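## 4. Calibrating the hand-held gripper (Hotosar tracker)

Do this once per session, before any recording. Notes tidied 22/10/2020 – shout if a step is out of date.
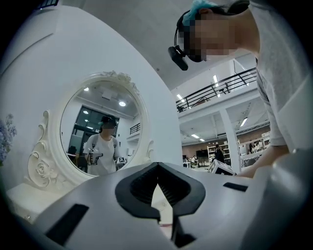 *Fig. 4 – Gripper camera view at the mirror. Jaws bottom centre, marker in the reflection.*

1. Start Ashour on the laptop, then plug in the gripper. Other way round and the port doesn't get picked up.
2. Load the profile `nendeck_hand`. Not `nendeck_arm`, that one's for the fixed mount.
3. Stand facing the mirror, gripper at chest height. Marker square to the glass, whole border showing.
4. Press **Mirror fit**. Hold still till the counter gets to 2000 samples.
5. Move slowly left, then right, then closer. Keep the marker in the reflection the whole time.
6. Open and close the jaws fully, 6 times. Sets the zero for the width estimate.
7. Check the residual. Over 2 pixels – go back to step 3.
8. Save. File goes in the Cellen folder, session number first.

**Note:** the jaws and housing sit in view all the time. The default mask covers them. If you change the jaw insert, redraw the mask *before* step 4 or the tracker will lock on to the plastic.

**Note:** mirrored poses come out left-handed. Ashour flips them on save, so dont flip them again in the export script.

**Caution:** do not unplug during step 4. The half-written file loads without an error and every pose after it is wrong.

Error 23 = marker seen twice. Usualy a second gripper in view, or the direct and reflected marker together. Turn slightly and retry.

Mask templates: ask Titilayo Oyewole. The July ones are for the old lens, delete them.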